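Turkwood Community Gardens
Call for Participants: Neighborhood Seed Keepers

Do you have a bit of garden, a balcony that gets decent sun, or even a neighbor who has been begging someone to do something with that strip along the driveway? We would love to hear from you! Turkwood Community Gardens is looking for 19 new Seed Keepers to join us for the coming growing season, and we welcome beginners just as gladly as people who have been saving beans in envelopes since childhood.

What is a Seed Keeper?

A Seed Keeper takes home one or two vegetable or flower varieties from our seed library, grows them out, lets the best plants go to seed (this takes patience, and a lettuce that has bolted is no beauty, so you may want to warn your family), and brings a share of the cleaned seed back to us in the fall. That seed goes out again the next spring to gardeners all over Turkwood and Fliltow. Last year the library handed out 1742 packets, and the tomatoes and pole beans ran out well before everybody who wanted them had come by.

What we ask of you

You will need a growing space of at least 60 square feet, or a sunny spot with room for several large pots. Some crops need more space than others, and we will match you with something that fits. Squash, for instance, crosses very easily with whatever the folks next door are growing, so we usually save that one for people with a larger plot and a little experience with hand pollination.

We also ask you to come to both training evenings, to keep simple notes through the season (sowing date, first flowers, anything odd you noticed), and to let one of us stop by once in the summer to have a look at how things are coming along. Please don't tidy up for us. We like weeds, or at least we are used to them.

What you get

Your starter seed, paper envelopes, labels and a set of cleaning screens on loan are all free. You will also be paired with an experienced grower you can call when the aphids show up. Tineke Bakker has been growing dry beans and peas with us for years and will happily talk about them for as long as you let her, and Emmanuel Kariuki looks after the greens, the herbs and anything else that goes into a salad.

Training evenings

The two evenings take place in February at the Rotich Street garden house, starting at 6:30 p.m. The first covers choosing plants, spacing and how to keep varieties from mixing. At the second we do hands-on cleaning and sorting, both dry seed and the wet kind from tomatoes and cucumbers – wear something you don't mind getting pulp on. Brian Were will bring soup, and there is always plenty. 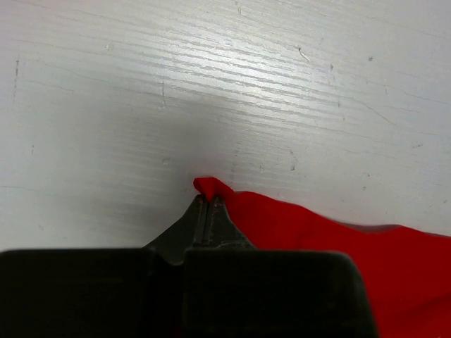

White wooden tabletop, bright in the middle and shaded on the left.

How to sign up

Send a note to Othmane Fahmy at the garden office, or drop one in the green mailbox by the gate. Tell us your name, your neighborhood, how much space you have and how much sun it gets, and whether there is a plant you have your heart set on. We can't promise you will get it, but we do try. Office hours are Friday from 2 p.m. until the light goes, and you are welcome to come in and ask questions before you decide.

If your yard is too shady or your summer is too full, we could still use help filling packets in the spring. Ask for Đạt Quách, who keeps the list for packing days.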